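Polished concrete or tile for a ground floor rebuild?
Stindport Home Forum > Floors and Walls

mirnevham_dan
Posted 01/08/2024
We're redoing the ground floor of a unit in Stindport. It was carpet over a slab, and the carpet is gone. The slab is in fair shape apart from one crack by the back door. My wife wants it ground and polished. I want tile. The quote for polishing covers 1588 square feet and doesn't include the crack. Has anyone lived with either one for a few years?

kettlehouse
Polished, six years now. I mop it with plain water and a little neutral cleaner. No vinegar, it eats the shine. Chairs need felt pads or you'll hear every one of them.

oldgrout
Tile. If one cracks you replace one tile. If the slab moves again under a polished finish, you look at that crack for good. Get the back door crack checked before you sign anything.

kettlehouse
You can fill a crack. Mine was filled with a gray epoxy before the last grinding pass and you have to hunt for it.

oldgrout
You can fill it. Whether it stays filled depends on the slab.

L. Sartori
We went with a gray polished floor at work and I'd pick it again. Ask for a satin finish if you get a lot of window light – the high gloss shows every footprint.

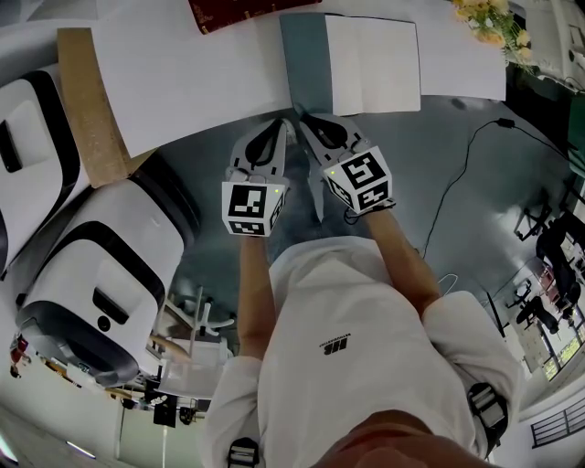
Our floor, past the edge of the white table

mirnevham_dan
Thanks, that's close to the gray she wants. Is it slippery?

L. Sartori
Dry, no. Wet shoes in March, yes, so we put down a long mat at the entrance. – Lino Sartori

tt_kanda
Nobody has mentioned cold feet. We had polished concrete in the Kanda house and I wore slippers from fall to spring. Tile is just as cold, but you can put heating mats under tile. With an existing slab you're stuck.

kettlehouse
Rugs.

tt_kanda
Then why pay to polish it?

oldgrout
Agree with Kanda. Also ask what the polishing crew charges to come back. Mohmand Floors wanted 174 dollars just to look at a dull patch at my brother's shop, and they took 80 off when he complained.

mirnevham_dan
Crack guy came by. He says it's old shrinkage and hasn't moved, but he wants to put a gauge on it and check again before we cover or grind anything. So both plans are on hold. I'm still for tile in the kitchen and she can have the front room.

kettlehouse
If you mix them, sort out the height at the doorway first. Tile plus thinset will sit higher than the slab and you'll need a reducer strip there.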